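The Cable That Was Fine

Posted June 2, 2025 by Fiachra Brennan

I have spent most of the past week being outwitted by a wire. I've been at Hollis long enough to expect this, but I usually put up more of a fight.

The job was simple on paper. The arm goes to the tray, picks up a spaghetti server, puts it in a basket, comes home. We wanted 200 of these without a person touching anything, and we had a whiteboard with the number already written on it, which was our first mistake.

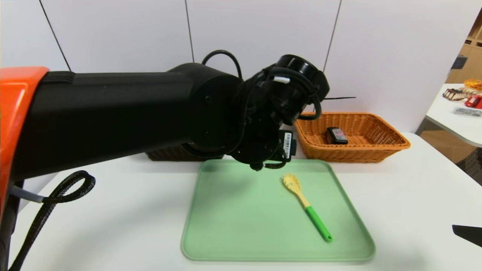
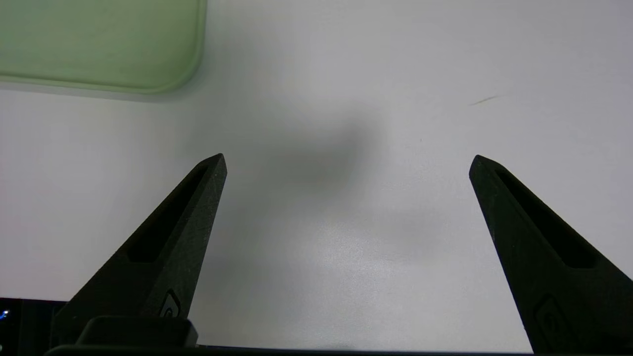

It got to 17. On the eighteenth, the gripper closed on the handle, lifted, turned toward the baskets and let go. No alarm, no error on the screen. The fingers just opened in midair as if the arm had remembered something more important. The server hit the table, then the floor, and the arm carried on to the basket and carefully placed nothing in it. Then it logged a success.

I'll admit the success bothered me more than the drop. Dropping things is a mechanical problem and I can be grown up about those. Being told in green text that all is well is harder to forgive.

Beverley Merrick thought it was the wrist cable. I said the cable was fine. I had fitted the cable. I then spent two days on the software, where I found several things that were wrong and none that mattered. I changed the grip force. I changed it back. I rewrote the part that decides whether a grasp has worked, and the arm went on dropping things with better documentation.

On the third day Beverley asked me to run the wrist through its full turn, slowly, while she watched the voltage at the gripper. Most of the way around, nothing. Near the end of the turn, a dip lasting about 16 milliseconds, long enough for the gripper controller to restart. And when it restarts, it opens. That's the factory default, and I suppose it makes sense if what you're worried about is somebody's thumb.

The cable had been tied down one clip too early. With the wrist turned all the way, it was pulling on the connector a little every cycle, and after enough cycles one pin had started to back out. Whoever put that clip there (see above) had not checked it at full rotation.

What we changed, for anyone running something similar:

The clip is gone and there's a proper service loop, checked at both ends of the turn. The connector has a latch now. A restart of the gripper controller stops the arm dead and says so, loudly. And the success check looks at finger position at the moment of release - if they were already open, you don't get your green text.

The part I keep chewing on is that we dropped a kitchen tool. The Ceta job, which was next on the same arm, has heavier parts and people walking past. We've pushed it back until the restart stop has been tested by someone other than me.

We're running again. I have wiped the number off the whiteboard.

3 comments

flandotix_dan wrote:
Had the same open-on-restart default bite us. Ours was a jar of paint. Did you look at spring-closed fingers?

Fiachra wrote:
We did, and then had a long talk about thumbs. Staying as we are for now. Sorry about the paint.

Beverley M. wrote:
For the record I said cable at 7 minutes past nine on the first morning.

Contact | © 2025 Fiachra Brennan, Drerkport | Back to top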